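Storing Fresh Herbs and Salad Leaves at Home
Laitinen Growers – Kitchen Guidance Series

Bunched herbs and loose salad leaves continue to lose moisture after harvest. The procedure set out on this page applies to parsley, cilantro, dill, arugula, lettuce and spinach bought at the farm counter or delivered in a weekly box. Basil is treated separately near the end.

What is required

A large bowl, a salad spinner or colander, two clean kitchen towels, and a lidded container with enough room for the leaves to lie without being pressed. A glass jar is suitable for bunched herbs.

Step 1. Sort the leaves

Remove rubber bands and ties as soon as the produce is brought home. Discard any leaf that is yellow, slimy or torn along the rib. Trim the lowest part of the herb stems with a sharp knife.

Step 2. Wash in cold water

Fill the bowl with cold water and lower the leaves in. Move them gently by hand, then lift them out – do not pour the contents through a colander, as the grit will settle back on the leaves. Change the water and repeat until no sand remains at the bottom. Produce labeled as washed and ready to eat does not need this step.
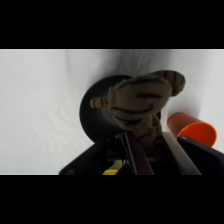 Can herbs and salad leaves be kept in the same container?

Separate containers are recommended. Dill and cilantro pass their scent to lettuce within a day, and tender leaves are easily bruised by stems.

Step 3. Dry thoroughly

Spin the leaves in small batches, emptying the water between batches. Spread them on a towel and leave them for 21 minutes, turning once. Leaves stored with water on the surface will spoil first where they touch one another.

Step 4. Pack and refrigerate

Line the container with a dry towel, add the leaves and close the lid. Keep the refrigerator at or just below 40 degrees Fahrenheit and place the container away from the back wall, where leaves may freeze. Replace the towel when it feels damp. Parsley and cilantro may instead stand in a jar with a little water, covered loosely with a bag.

Basil

Basil should be kept at room temperature, stems in water and out of direct sun. Its leaves darken in the refrigerator.

Questions about box contents may be addressed to Raili Pelkonen at the farm counter. The September box list will include sorrel, to which Steps 1 through 4 also apply.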